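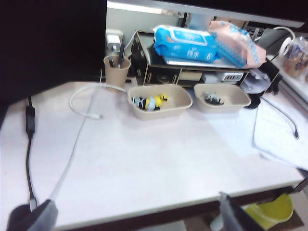 Desk cables and bits everywhere -- where do you put yours?

Aurelia Moser
I've a white desk with a monitor, a little wooden shelf and two paper trays, and the small stuff still wins. Toys end up in the trays and the white USB cable curls round my pen cup. I'd rather not spend more than 80 francs. Any ideas?

Meinrad Pfister
Bin the lot :)

Nadja Lüthi
I'd keep the trays! One for toys, one for post. Then clear the desktop and put things back one at a time, even the tiny green odds and ends 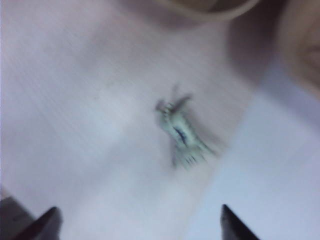
-- and if you dither over something, it goes in a drawer till May. Clip the cable to the back edge, mine cost next to nothing.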